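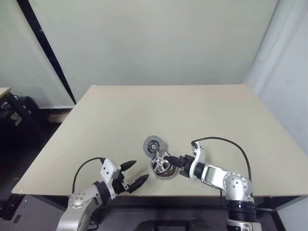
Two small parts and plenty of table.

How I Number Things
Jan 19, 2022

Analyn Barredo asked last month how I find anything in my repair log, and my reply got long enough to post. The log is one plain text file. It started in June of the year I moved to Crenshaw, when I took apart a Bondari dehumidifier, got interrupted, and came back to a bowl of screws in three lengths.

The format is one line per entry: number, date, item, location, note. Fields are separated by a vertical bar, which I have never needed inside a note. The number only goes up. The latest entry is 3847. If an item is thrown out, its line stays and the location field changes to "gone". I do not reuse numbers. I did reuse them for the first winter, and I still have two bags marked 23, one with pump seals and one with a thermostat.

Labels

Each bag or box gets the number on paper tape in pencil. I tried a Gikero label printer for a while. The print was fine, but the adhesive let go of polyethylene bags in the cold half of the garage, and a loose label is worse than a missing one. Pencil on paper tape has held up. Marker bleeds.

The label carries the number and nothing else. I used to add a short name, and the names drifted from what was in the file. With only a number there is one place to correct.

What counts as one entry

This took the longest to settle. My rule is that anything I can put back together without notes is one entry. A hinge with its pin is one entry. A faucet cartridge with its O-rings is one entry. If I would have to look up the order, it gets a parent number and each group of parts gets its own number, with the parent written in the note.

Motors are the usual case for splitting. An end cap with the circuit board still mounted in it stays together as one entry, and the board is mentioned in the note. Fasteners go in a separate bag with their own number, and the note says which holes they came from. I write that note before I pick up the next tool.
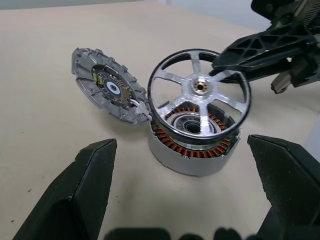

Searching

I use grep. The file is small and results are immediate. The one habit that matters is spelling. I keep a list of 40 nouns at the top of the file and try to start every item field with one of them: valve, switch, bracket, seal and so on. When I want a word that is not on the list I either add it or pick the closest one. "Bracket" has absorbed a lot of things that are not brackets.

Locations are shelf and bin, as in C-34. Shelves are lettered from the door. When I moved the shelves last year I relabeled them and ran one substitution over the file – on a copy, after getting it wrong the first time.

Backups

The file goes to a second disk nightly and to a machine named Taser in the hall closet. I also print the last few pages twice a year and keep them in the top drawer. I have used the printout once, during a power cut, to find lamp wicks. They were logged under "rope".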